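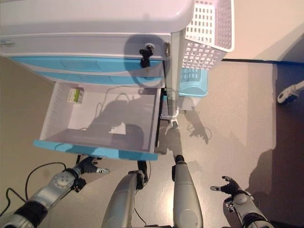
When Nandi Msimang started planning for a robot at Berdale, the clinic where she has kept the supply room running since before it had a proper door, she did what any sensible person would do and put the price of the robot at the top of a sheet of paper. Then she drew a line under it and, bless her, thought she was nearly done.

By October the sheet had turned into 9 pages, and she is happy to walk you through every one of them over a pot of tea (I had two cups and could have stayed for more). "The robot was the easy part," she told me. "It has a price. Everything around it has a price too, and you have to go and find it."

She had quotes from two sellers, Flollitz and Grasilier, and at first glance Grasilier was the cheaper by a comfortable margin. But its hands were sold separately, and so were the spare fingertips, and the service plan only began in the second year. Once she had added all that in, the gap was small enough to argue over at lunch, and they did argue over it!

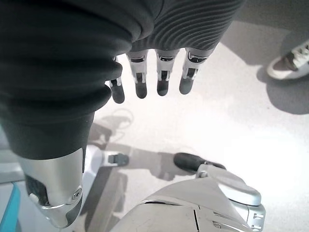 Hands, she says, are where a small buyer ought to slow down and ask a lot of questions. How long do the fingertips last? Can your own people change them, or does somebody have to drive out? She now keeps a separate line for wear parts, and another for staff time, which she had left out of her first draft completely. People need hours set aside to stand by while a robot learns a job, and those hours come out of somebody's week.

Then there is the furniture. Berdale's plan has the robot working from ordinary drawers, the kind on a medical cart, and Nandi wanted to keep it that way instead of paying for special shelving. Her advice is to take the smallest, most awkward things you own to the demonstration and ask to see those handled first.

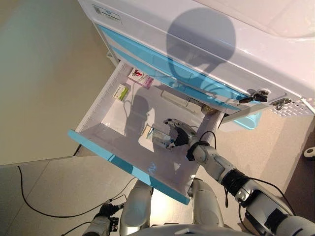 A little glass vial is a much better test than a big cardboard box, and it costs nothing to ask. She also suggests renting before buying, if the seller will allow it. Cele, the leasing firm she finally settled on, offered a two-month trial with the training folded in, and the fee comes off the price if the clinic goes ahead. She has penciled the decision in for the spring budget, with the service plan on its own line.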